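Search tickets Go

Transfer booking shows the wrong pickup time, Volon day tour
Opened by Pei-shan Choi. Status: open

Hi again! So I booked the airport car plus the day tour out to Dmytriv for 4 people, and the confirmation page says pickup at 6:40 am, but the email says 7:40. I don't mind getting up early (well, I do, a bit) but I'd like to know which one the driver has!

Things I've tried so far. I logged out and back in, same thing. I opened the booking on my husband's phone and it said 7:40 there, so I got excited, and then I refreshed it and it went back to 6:40. I switched my home city from Dallville to Volon in the profile settings and the tour time moved by an hour but the car didn't, so now they don't even match each other.

Update, 3 pm: I called the Prevby office and waited 13 minutes, and a very nice man told me the driver's sheet says 7:40. He couldn't change what the website shows, though, and he asked me to add it to this ticket. 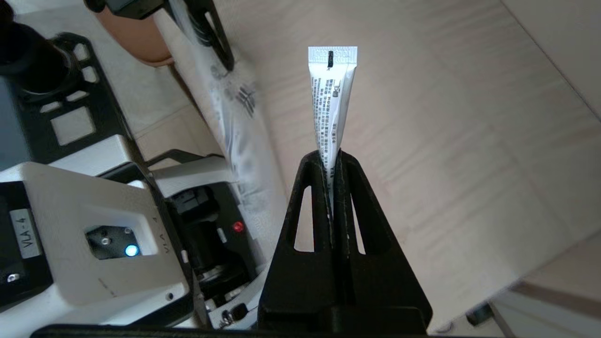
I also noticed the voucher still lists 3 passengers. I added my mother-in-law back in May and paid for her seat, booking line 18 on the receipt, so please fix that too while you're in there. We have one big suitcase extra because of her, and I'd hate to turn up and find a tiny car!

Could you send me a fresh voucher once both are right? Email is best, I'm hardly ever near the phone before lunch.

Recent tickets
Child seat missing from transfer
Changing the drop-off hotel in Volon
Voucher won't print

Contact support | Back to top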